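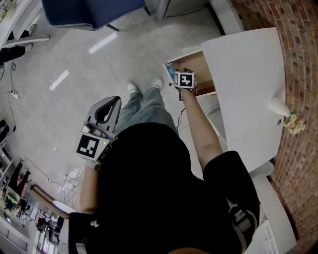

A demonstrator reaches into a drawer with one handheld gripper and carries a second in the other hand.

The drawer task takes less than a minute when a person does it with bare fingers. With a gripper in each hand it takes longer, and the people who do it for a living at Hedska say the first few days are mostly spent learning to slow down.

Hedska is a small company that makes training data for home robots. It does not build the robots. Its customers send a list of chores, and Hedska's demonstrators carry them out over and over while holding grippers that match the ones a robot would have at the end of its arms. Each gripper carries a cube printed with black-and-white markers. Cameras pick up the markers, and software works out where each hand was and how it was turned at every moment. A robot arm can later be taught to follow the same kind of path.

The office is on the second floor of a former button factory. Brick walls, a shiny speckled floor, a radiator that clanks. The furniture was bought to look like what people have at home – cabinets, shelves, a vase of flowers that gets moved every morning so that no two days of recordings look the same.

Yi-an Kwak runs the floor. She joined in August from a company called Bullano, where she trained warehouse arms by remote control. The operator sat at a desk with a pair of control arms, watched a screen, and the robot copied each move a fraction of a second later.

"You could do it, but you were always fighting the delay," she says. "You would close the hand and wait to see if you had anything. On a drawer you had no idea how hard you were pulling until the cabinet moved."

Holding the gripper directly gets around that. The demonstrator feels the drawer catch on its runner and eases off. A good demonstrator at Hedska records up to 70 usable runs in a shift. At Bullano, Kwak's team was happy with 21.

The method has its costs. A person has a waist, knees and a shoulder that can reach around a corner, and most robots do not. If a demonstrator leans over the cabinet to get at the back of a drawer, the run may be useless to a machine with a fixed base. New hires are taught to keep their elbows low and their feet still while they work. They are also taught to stop using the other hand for small fixes, such as nudging an item with a knuckle.

Cables are the other complaint. The grippers are wired, and the wire has to hang free without catching on a handle. Kwak has tried a battery version from a supplier, Cha, and liked the weight but not the charging time. She expects to try it again.

Every run is checked before it goes out. A reviewer watches the recording and rejects it if the marker was hidden for too long, if an item was dropped, or if the hand hesitated in a way that a robot might copy. The current drawer project, known in the office as Vutgate, calls for 700 accepted runs across 29 different layouts. The items change, the starting position changes, and sometimes the drawer is already partly open.

Mistakes are not always thrown away. When a demonstrator loses hold of something and picks it up cleanly, the run goes into a separate folder. Two customers have asked for more of those, and Kwak now sets aside an hour a day for deliberate fumbles. She says they are harder to do well than the clean runs. People who drop things on purpose tend to look at them first.

Remote control still has a place. Once a robot has learned from the handheld runs, an operator takes over by remote when it gets stuck, and those short corrections are added to the training set. Hedska plans to put its first remote station beside the shelves this spring, once the floor outlets have been moved.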